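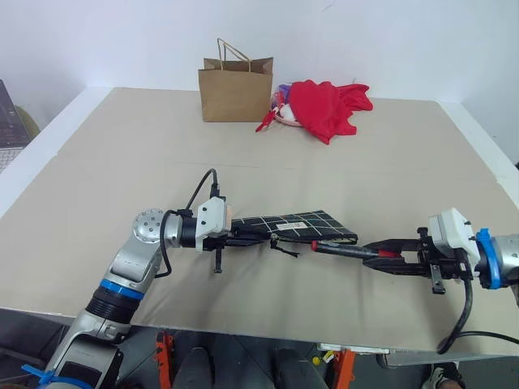
A zippered pouch is a small, soft container closed by a zipper and used to keep small belongings together inside a larger bag, a drawer or a suitcase. It usually has no handle or shoulder strap, although a wrist loop or a short strap may be sewn into one end. The most common form is a single compartment made of fabric, longer than it is tall, with the zipper running along one side. Dark fabrics with a simple printed or woven pattern are popular for everyday use, and a black pouch with a thin white grid is an ordinary case of the type. A small white label is often attached to the outer face, and the zipper pull may carry a dangling tab that is easier to grip than the metal or plastic pull alone. Zippered pouches are sold on their own and in sets, and are also given away as packaging for other goods such as cosmetics, chargers and travel kits.

Names and related items

The word "pouch" covers many small bags, including drawstring bags and the flat envelopes used by banks and mail rooms. A zippered pouch differs from these in its closure. When it is meant for a certain use it usually takes the name of that use, as in pencil case, makeup bag, coin purse or toiletry bag. The line between a pouch and a case is not fixed. In general a case has stiff walls or a frame and keeps its form when empty, while a pouch folds, twists or lies flat.

A clutch is larger and is carried in the hand as a bag in its own right. A packing cube is a box-shaped pouch for clothing, normally with the zipper on three sides so that the top opens like a lid.

Construction

The basic pouch is made from two panels of fabric and one zipper. The zipper is sewn first, to the upper edge of each panel, while the work is still flat. The panels are then placed with their outer faces together and stitched around the remaining edges, and the pouch is turned right side out through the open zipper. If the zipper is left closed during the last seam the pouch cannot be turned, a common error among beginners.

Most pouches have a lining. In a lined pouch each side of the zipper is caught between an outer panel and a lining panel, and a gap left in the lining is used for turning. The gap is then closed by hand or with a line of machine stitching. Unlined pouches have exposed seam edges, which are bound with tape or finished with a zigzag stitch to slow fraying.

The lower corners may be boxed, meaning that each corner is folded to a point and stitched across. This gives the pouch a flat base so that it can stand. Without boxed corners the pouch lies flat when empty and tapers toward its ends when filled. Short fabric tabs at the ends of the zipper reduce bulk in the corners and give the user something to hold while opening and closing it.

Materials

Cotton canvas, polyester and nylon are the usual outer fabrics. Canvas is firm and takes printing well but absorbs water. Nylon and polyester are lighter, dry quickly and are common in travel goods. Coated fabrics and clear vinyl are used where the contents may leak or need to be seen. Leather is found mainly in coin purses and pen cases.

Thin unlined fabric makes a pouch that can be rolled, bunched or wrung into a narrow shape when there is nothing in it. This saves space but leaves creases, and in printed fabric the creases can become pale lines over time. Quilted pouches have a layer of padding between the outer fabric and the lining, and are used for electronics and glass bottles.
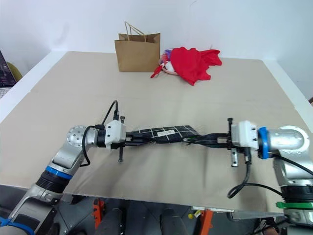
Grid and check patterns are widely used because they hide small marks. They also make sewing errors more visible. If the panels are cut slightly off the grain, the lines run at an angle to the zipper, and if the two faces are not matched, the pattern breaks at the side seams. Manufacturers of low-cost pouches generally do not match the pattern. A loose, uneven grid avoids the problem, as there are no regular lines for the eye to follow from one panel to the next.

Zippers

Nylon coil zippers are the most common type in small pouches. They bend easily around curves and can be cut to length with scissors. Molded plastic zippers have larger teeth and are stiffer. Metal zippers are chosen mostly for appearance and need more care in cutting, as teeth must be removed from the seam allowance before sewing.

The slider wears out before the teeth in most pouches. When its two plates spread apart, the teeth no longer lock behind it. The plates can often be pressed back together with pliers. A broken pull can be replaced with a key ring, a piece of cord or a paper clip.

Commercial production

Factory-made zippered pouches became common household goods when inexpensive coil zippers became available by the roll. The Zernow company, a maker of stationery goods, lists its standard pencil pouch in 3 widths, all made with the same slider so that replacement parts can be stocked together. Its catalog gives the breaking load of the side seam as 200 newtons. The Myung pouch, a flat type with a diagonal zipper across the front, was first sold as a holder for knitting needles and is now made in larger sizes for charging cables.

Home production is also widespread. The pouch is a frequent first zipper project in sewing classes, and needs little fabric. Patterns are often designed for leftover pieces. The textile collection at Cunden holds 684 handmade pouches, most of them from school sewing courses. Many are unfinished at the lining, and a few still have the teacher's marks pinned to the zipper tape. At the Erkside market, pouches made from upholstery samples are sold by the bundle.

Use

In a household, zippered pouches are used to group items that would otherwise spread through a bag or drawer. Typical contents include pens, medicines, sewing supplies, cables, receipts and coins. People who change bags often may keep the same pouches filled and move them from one bag to another. This works well with open-topped bags such as totes and paper shopping bags, which have no inner pockets.

When a pouch is packed in a paper bag with clothing, heavy or firm pouches are normally placed at the bottom and soft garments above them. Empty pouches can be laid flat along the side of the bag, or folded and stored one inside another. Straps and wrist loops are best tucked in first, as they catch on the paper handles and can pull other items out with them.

Brightly colored pouches are easier to find in a dark bag. Black pouches show less dirt on the outside, but small dark objects are hard to see in them unless the lining is light.

Care and repair

Most fabric pouches can be washed by hand in cool water with mild soap. The zipper is left open so that water can drain and the lining can be turned out. Machine washing is possible for canvas and nylon, preferably inside a mesh laundry bag. Pouches with a stiffened layer may lose their shape in the wash, and leather pouches are only wiped.

Stains from pens are the most frequent damage to pencil pouches. They generally start in the lining and reach the outer fabric if left. Graphite dust can be shaken out or brushed off before washing, and should not be rubbed while wet.

Side seams usually fail near the zipper ends, where the fabric is thickest and the stitches take the most strain. The repair is made from the inside with 2 lines of backstitching across the zipper tape. A worn lining can be cut out and replaced without removing the zipper, with the new lining hemmed by hand to the tape.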